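Speaker notes: The Drawer Talk
Evening session, 25 minutes plus questions. Water on the left this time.

Opening

Wait for the door to stop. Then start with the number. When my aunt Dymphna Costello moved out of the house in Bratton, we took 2,240 objects out of it, and that was after the furniture. I know the figure because my cousin Diarmuid kept a list, and Diarmuid Ó Néill with a clipboard is a man at peace.

(Pause. If they laugh, fine. If they don't, go straight on, it was the same in January.)

Say up front what I'm talking about: small things, the ones with no home, and why most advice on tidying them is written by people who seem to own one candle. I write a column on household matters for a paper with 600 subscribers. I have no certificate. I have emptied four houses and moved into one of them.

Part one: the drawer

Ask who has a junk drawer. All hands go up. Ask who has two. Look at the ones who lower their hands too slowly.

The drawer gets a bad press. I used to be against it. My line in the old version of this talk was that a junk drawer is a decision you put off, and people wrote that down, which was gratifying, and then they went home and kept their drawers. So did I.

What changed my mind was watching Dymphna find a fuse in the dark. She had her hand in that drawer for maybe four seconds. I have a labeled box for fuses and during the last outage I couldn't find the box.

So the drawer works, up to a point. The point is where you can't close it. Tell the Bratton story here, short version: the potato masher, the drawer jammed from the inside, Diarmuid removing the back of the cabinet with a bread knife. Skip the part about the insurance.

Part two: sorting by use

Slow down here. People in Ametepe said I rushed it.

The usual method is to sort by kind. Pens with pens, batteries with batteries. It looks wonderful and it photographs well, and you end up walking to three rooms to wrap a present. The other method is to sort by the moment you need the thing. Tape, scissors, ribbon and a pen that writes all live together, even though they have nothing in common except your sister's birthday.
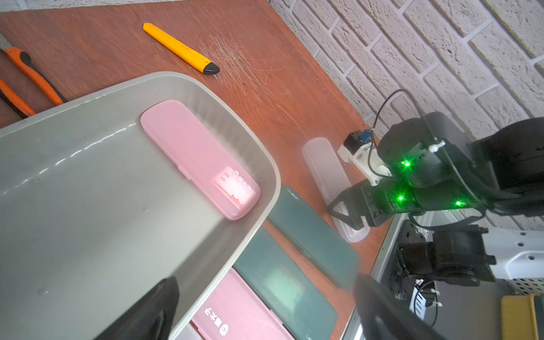
The catch with sorting by moment is duplicates. You will need more than one pair of scissors. I own five, and my husband regards this as a character flaw, but he's never once asked me where the scissors are, so I consider the matter settled.

Give them the kitchen table test. Sit down to do one ordinary job: pay a bill, mend a hem, address an envelope. Every time you have to get up, write down what you got up for. Do it for a week. The list is your shopping list and your moving list, both at once. Giuliana Alvarado did this after the Pruvow library talk and found she was getting up for her glasses, every time, for every job. She bought a second pair. She has not tidied anything else and is by her own account very happy.

Part three: containers

Key line: buy the container last.

Everybody buys it first. I bought 200 dollars' worth of matching boxes once, from a catalog, in a mood. They were lovely. They were an inch too tall for every shelf I own. Most of them are in the attic now, holding each other.

Shoebox lids, baking sheets, the tray from under a dead houseplant: use what's in the house for a month. If the arrangement survives the month, then go and spend money. If it doesn't, you've lost a shoebox lid.

Shallow beats deep. Anything deeper than your hand becomes archaeology. (Hold up hand. Don't hold it up for too long.)

Lids: I'm against them for things used daily. Darius Cârstea, who ran the repair evenings at the old Stumard hall, disagreed with me from the second row for most of an hour, and his case was dust. He's right about dust. I still won't open a lid to get a paper clip, and I said so, and we had to be given the small room for the rest of it.

Part four: letting go

Keep this to three minutes or it turns into a funeral.

Of the things from Dymphna's house, the family kept 400. Nobody has asked for the others since. The one argument was over a tin opener that didn't open tins. Ciarán Keogh from next door took it in the end, to stop the noise.

I don't do the thing about joy. A screwdriver has never given me joy. I keep it because of the door.

Questions

Somebody will ask about cables. Say: one bag, see-through, and when the bag's full you choose.

Somebody will ask about a spouse. Say I only do objects.

Leave the handout by the urn. Get the clicker back from whoever has it.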